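Notburga Schwaiger had worked the early desk at Trurkmont airport for so long that she could tell the flights apart by their passengers' shoes. The Imetti service was all walking boots and damp laces. The Steiner flight, which left at twenty-five past six with 69 seats and hardly ever more than half of them taken, was polished leather, and the occasional pair of slippers under somebody's good trousers.

It was on a Steiner morning in June that flight 3023 came up on the board as delayed, and a small woman in a green raincoat put her elbows on the counter and said, very kindly, that she would wait as long as it took.

"I've never been up in one before," she said. "Regula Brunner. I expect you have me written down."

Notburga did have her written down, in seat 4A, and she said so, and then (there being no queue to speak of) she came round the desk and they sat together on the plastic chairs by the window with a flask of coffee between them.

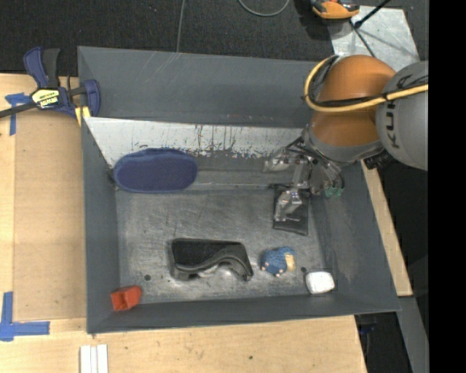
The grey bin on its wooden table, with the KUKA arm reaching in.

Regula was going to see her sister, whom she hadn't spoken to for eleven years over the matter of a sideboard. She told the whole story, drawers and all, while the fog sat on the runway and a man from Onent Air walked out to look at it and walked back in again.

"And who has the sideboard now?" asked Notburga.

"Oh, she does. It's far too big for her." Regula screwed the cup back on the flask. "Will I see the lake, do you think, from 4A?"

"If it clears. They go up to 3000 metres and then it's all on your side - the lake first, and the vineyards after."

At ten past eight the propellers began to turn. Notburga tore the boarding card along its dotted line, and Regula put her half away carefully in her purse, behind the photograph of her sister.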